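4.2 Border talks between Gikgate and Tratar

The September round was a delight to study: 101 delegates, three drafts and a water treaty almost signed.

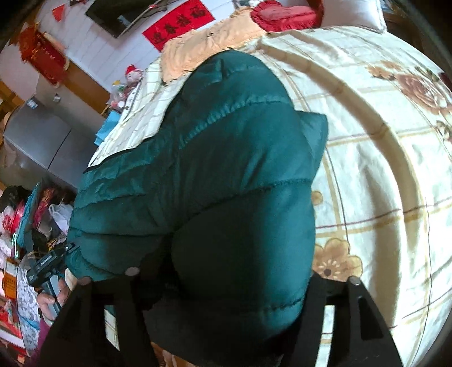
Bataineh disagrees, and would call the round a stalemate over river tolls.

We read the minutes more hopefully – both sides gave ground on fishing rights.
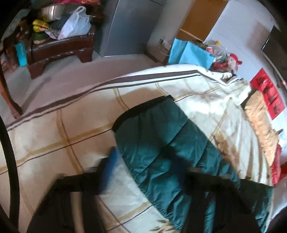

Tolls came up again in the final draft, with softer wording.

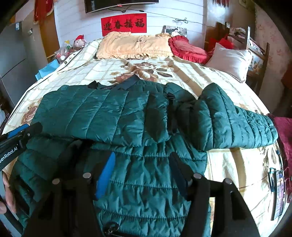
Vidar Bakke
Lead author, Endovwood

Clause 7 deserves its own study!

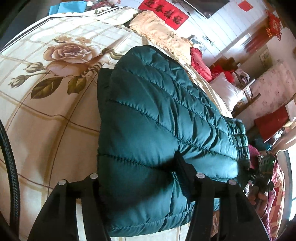
Figure 3. Quilted jacket on a bed.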